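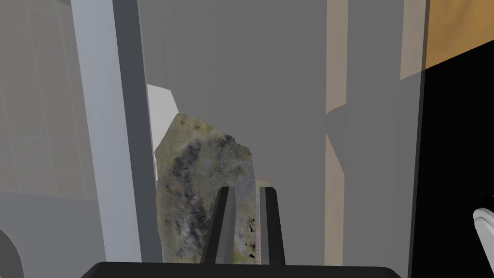

Support > Grippers > Troubleshooting > Slipping and crushed grasps

Fixing a grasp that slips on irregular objects

This page covers one fault: the gripper closes on an uneven object, the controller reports a good grasp, and the object drops or twists out during the lift. It applies to two-finger grippers run from the Kinsella controller, both on the bench and in the Fledonico simulator. If your gripper doesn't close at all, check the power and the enable line first, as none of what follows will help.

We met the fault at Irkmont while testing rock-shaped parts. Boxes and tubes had given no trouble with the same settings. With the rocks, the log said "grasp OK" and the arm carried on to the drop point with nothing in its fingers. On the bench that meant a part falling near somebody's hand, so we treated it as a safety matter and stopped work on the real arm until it was sorted.

Before you start

Press the stop button and wait for the arm to settle. Clear the space under the gripper. If an object is still held, support it from below before you release the fingers, and keep your own fingers out of the gap. Work in the simulator for steps 1 to 4 if you have it.

Step 1. Repeat the fault slowly

Set the arm speed to 30 per cent and run the same pick again. Pause when the fingers are open on either side of the object and look from the side as well as from the wrist camera. The wrist view hides depth. A finger can seem to be beside a rock when it is well in front of it, and then it closes on air or just clips an edge.

Step 2. Check the approach depth

Compare the fingertip position with the nearest face of the object. In our case the approach stopped short, because the planner took the depth from the highest point and our rocks lean. Open the pick file and change the depth reference from "top" to "centre". Save it under a new name so you can go back.

Step 3. Check the collision shape

This applies to the simulator only. Turn on the collision overlay. If the rock shows as a plain box, the fingers are touching the corners of the box and the physics will be wrong however good the rock looks. Rebuild the shape with the "convex parts" option. Going over 200 parts slows everything down and made no difference to our grasps.

Step 4. Correct the grasp test

The default test only asks whether the fingers stopped before they were fully shut. A fingertip jammed on a jagged edge passes that easily. Add a second check after a short lift:

Lift 60 mm.
Hold for 2 seconds.
Read the finger gap again.
If the gap has changed, lower the arm and report a failed grasp.

Don't raise the grip force to make the test pass. We tried it, and the objects shot out sideways — worse than dropping them.

Step 5. Go back to the real arm

Load the new pick file, keep the speed at 30 per cent and stand outside the marked area. Use a light part first. If you have Utetex finger pads fitted, look for torn corners, as a torn pad will give you the same symptom with a perfectly good approach. Replace both pads together.

If it still slips

Save the log before restarting the controller — it is cleared at power-up. Look for the line "contact, one side". When it appears on every attempt, the gripper is off centre and needs recalibrating, and the arm should stay out of use until that is done.

Page last changed 19 January 2021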